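Lasico Publishes Practice Rules for Hand-Held Gripper Recording

Second edition sets out finger checks, table layout and record keeping for sites that collect manipulation data

CUDLEY, October. Lasico today released the second edition of its practice rules for hand-held gripper recording, a document written for sites where people guide a two-finger gripper through everyday tasks so that the recordings can later be used in robot training. The new edition, filed as Practice Document 2607, replaces Practice Document 1701 and takes effect for member sites at the start of their next recording period.

The first edition dealt mainly with the tool itself. It covered the mounting of the fingers, the care of the contact surfaces and the storage of the gripper between sessions. Member sites reported that most of their disagreements were over other matters: how a table should be set, when an object may be moved between recordings, and what an operator should write down when a session is interrupted. The second edition gives most of its length to those questions.

Under the new rules, each recording begins with the gripper open and both fingertips in view of the tool's camera. The operator holds that position before approaching the first object. Ordinary household and office items are preferred to purpose-made test pieces, and items that are not part of the task may stay on the table as long as they are entered on the layout sheet. 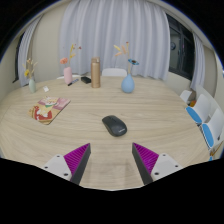 Operators at smaller sites will find the layout sheet a burden at first, Sveva Marino said, and the rule would have been better with a shorter form for tables that stay the same from one session to the next. Marino added that the requirement itself was sound, and that a recording without a record of its surroundings was of little use to anyone who had to check it later.

Lasico has taken up the point in part. A site that keeps one layout for a full recording period may submit a single sheet, provided that any change is noted with the time at which it was made. A shorter form is under review and may be added as an annex.

"We asked sites to send us the rules they were already following, including the ones written on a piece of tape next to the door," said Gonzalo Zabala. "A good part of this edition comes from those replies. Where two sites did the same thing in different ways and both ways were safe, we left the choice to the site."

The draft was open for comment for 30 days. Trial use was carried out at Llorente and at Stenari, which applied the draft to tabletop tasks in furnished rooms. Both sites asked for clearer wording on object placement, and section 4 was rewritten as a result. The section now reads as follows.

4.1 Objects shall rest fully on the work surface before recording starts. No object shall extend past the table edge.

4.2 The object to be handled first shall be placed within easy reach of the operator, with clear surface between it and the open fingers.

4.3 Vases, bottles and other upright items that could tip shall be kept on the far side of the table unless they are part of the task.

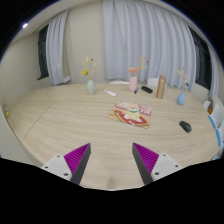
4.4 Objects may be moved between recordings. Each new position shall be entered on the layout sheet before the next recording begins.

4.5 Chairs may remain at the table. The operator shall have a clear path along the side from which the work is done.

Other sections cover inspection of the fingers before use, the handling of recordings in which a person's face or private papers appear, and the conditions under which a recording must be withdrawn. An operator may stop a session at any time and does not have to give a reason on the form. Withdrawn recordings are to be marked and set apart within 9 working days.

The rules do not set limits on grip force, which remain a matter for the maker of the tool and the site's own safety officer. They also do not apply to grippers mounted on a powered arm. Lasico intends to treat that subject in a separate document and will invite comments from member sites before drafting begins.

Sites that hold a current statement of practice under the first edition may keep it until it expires. New applications will be assessed against the second edition only. Printed copies can be requested from the Lasico office in Cudley, and the layout sheet is supplied with each copy.

Requests for interviews and for permission to reprint section 4 should be sent to the press desk at the same office.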